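Eun-ji Chae reported to the Rumgate treatment room at seven. The left calf had been scanned twice since the Wakport match, and both scans were clean. She had missed 35 days of full training. The club required three sprint tests before a player was cleared, and she had passed two.

The physio, Mulligan, read out the limits. Top speed was capped at 90 percent. Total distance was not to exceed 3000 meters. If the calf tightened, she was to stop and raise a hand.

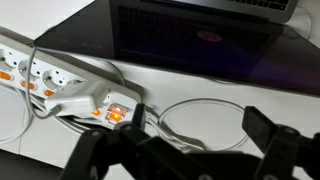
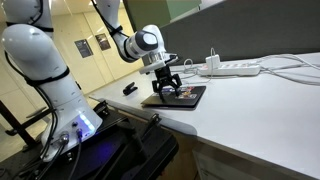 She ran the first set on the near touchline. The grass was short and the wind came from behind the goal. After the fourth repeat her heart rate reached 192, and Mulligan wrote it down without comment.

"Any pain?"

"No."

"Tightness?"

She thought about the semifinal against Womivell, and about the bench, where she had spent it.

"A little," she said. "On the outside."

He closed the notebook and pressed his thumb into the muscle. She kept her face still. At the far end of the field the others had started a passing drill, one player short.

"Walk a lap," he said. "Then tell me again."

She walked the lap.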